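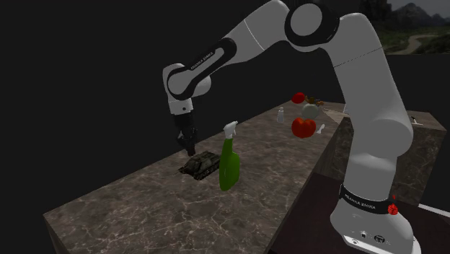 One reviewer of our workshop draft asked why we bother with a wrist view at all, if the planner already gets the full state from the simulator. Fair question! Our answer is that the planner gets it and the policy doesn't. Everything the policy knows comes through two rendered views, one of the whole arm and one looking past the fingers, and I wanted the debugging tools to live with the same handicap.

So in Suvholm (our scene and episode runner) each episode logs both views next to the commanded pose, and we replay them side by side when a grasp goes wrong. We ran 600 episodes with the Zonov planner picking the approach and a small learned policy taking over for the last stretch. The handover is where I spent most of my time, and most of my coffee. If the policy takes over too high, it drifts toward whichever object has the stronger outline. Too low, and there's hardly any room left to correct the wrist angle.

Figure 3 has the wrist view, with a tank model and a spray bottle close together on the marble and the gripper clear of both. A dark target on mottled brown stone is hard on our segmenter — the thin gun barrel especially, which likes to get merged with a vein. We ended up feeding depth in as a fourth channel and dropping the color jitter we'd been so proud of.

Figure 3. Wrist view, with neither finger touching an object.

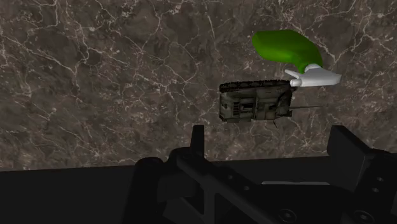
4.3 Handover Height

We swept the handover height from 60 to 100 mm above the counter, keeping the planner settings fixed, and settled on 91 mm for all the runs in the next section.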